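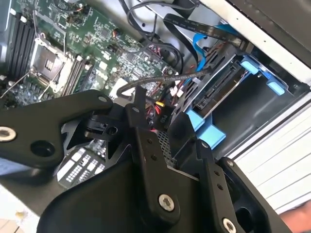 Getting an old desktop ready for a new board

4 min read

I love this part of a rebuild. Once the side comes off and you can see how everything was routed, an old office tower stops being a beige mystery and turns into a puzzle you can take apart with one screwdriver and a bit of patience! This page covers stripping a desktop down to the bare case, starting from the point where the processor and memory have been pulled and put somewhere safe.

Set aside 43 minutes for your first one. My friend Saqib Abbasi can do it much faster, but he has done a lot of them and he doesn't stop to admire the cable runs like I do.

What you need

- A Phillips #2 screwdriver (magnetic tip if you have one)
- Masking tape and a fine marker
- A small dish or egg carton for screws
- An anti-static wrist strap
- Your phone, for snapshots of the wiring

1. Shut down, switch off at the back if there's a switch, and pull the power cord. Hold the power button in for a few seconds, then lay the tower on its side with the open side up. Clip your strap to bare metal on the case.

2. Take a few snapshots before you touch a single cable. Get one straight down and then a close one of every corner where wires bunch up. You'll be so glad you did this when you're holding four identical black plugs.

3. Label the data cables first. A blue SATA cable is easy to follow by eye, but black ones vanish into each other, so put a flag of tape on both ends (DRIVE 1 / BOARD 1 and so on). Some power connectors already come with a printed tag. The one near the middle of this case says P10, and I just copied that straight into my notes. No sense inventing a second name for it.

4. Unplug at the board end, then at the drive end. Pull on the plug body, never the wire. If it has a metal latch, squeeze that as you pull. Braided cables and flat ribbons can both go in one bag, but fold the ribbon only where it already has a crease.

5. Release the big power plugs. There's a clip on the side of each, and it wants a firm thumb. Rock the plug gently end to end. Once it's free, gather the red, yellow and black wires and tuck them into a corner of the case so the board can lift out without snagging.
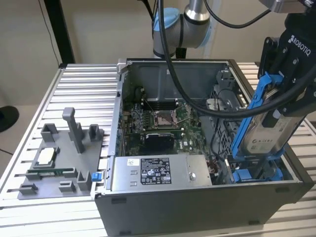
6. Read the power supply label before deciding its fate. I write down the wattage and the maker's part number on tape and stick it to the outside of the case, so I don't have to open it up again. Never open the supply itself. If it's staying, leave its screws alone.

7. Protect the empty CPU socket. With the processor out, the contacts are wide open to dust, crumbs and dropped screws. Snap on the plastic cover if you kept it. Keep your fingers off those contacts, and don't wipe them with a cloth, ever.

8. Undo the board screws, working from the corners in. Drop them in the dish as you go. Leave one near the center until last so the board doesn't shift, then lift by the edges and slide it away from the rear ports.

9. Look over the drive cage. On some cases it unclips, on others it's riveted for good. If there are plastic drive clips, test each one with a light press. They get brittle with age, and a spare from a dead case is a lovely thing to have in a drawer.

10. Brush out the vents, slip the board into an anti-static bag, and write the date on it. Mine says February, and I still haven't picked the replacement. Jeptoo Odera keeps sending me links to boards, so I may have news on that front soon!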